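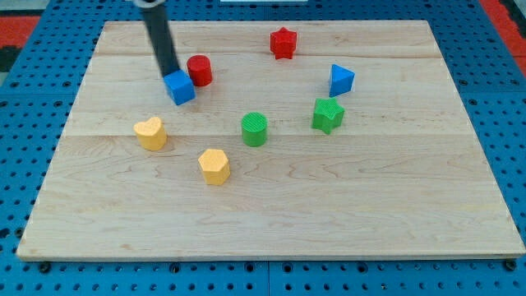 The Heart Goes Last

Teresa Buckley did not believe in the blocks. She had driven to Astden on a wet Sunday because her aunt's friend Kelly Wainwright swore by them, and because the alternative was another afternoon of ringing the bank.

"You move them until they're right," said Kelly. "Then you'll know."

"Know what?"

"Whether to sell."

The board was pale wood, three planks side by side. A red star, a green star, a cylinder of each colour. The heart was yellow. Teresa had seen better in a dentist's waiting room.

"And these came from where?"

"Plerach. A woman there reads them for people. She told my sister not to marry."

"Did she marry?"

"Twice."

Teresa pushed the blue cube an inch to the left. It looked the same as before. She stood the red cylinder beside it, then took it away again, feeling watched and rather stupid. Her mother's house in Bainbridge had a cracked chimney, a tenant who paid 935 pounds a month when he remembered, and 23 letters in the hall that she had not opened. She doubted a wedge could improve on that.

"You're thinking about money," said Kelly.

"I'm thinking about the chimney."

"Put the chimney down, then."

It annoyed her that she knew which one it was. She set the green cylinder near the middle and put the two stars well off to one side, where her brothers would have stood, arguing. The blue wedge was the roof, she supposed. She left a gap.

"Interesting," said Kelly.

"It's a gap. You'd say that wherever I left it."

"I would, yes." Kelly poured the tea. "That's 20 pounds, by the way."

Teresa paid, which she put down to manners. But she kept her coat on and stayed, turning the heart over in her fingers — it weighed hardly anything — until the tea was cold and Kelly had started on the washing-up.

© Rududness Stories | Contact us | Back to top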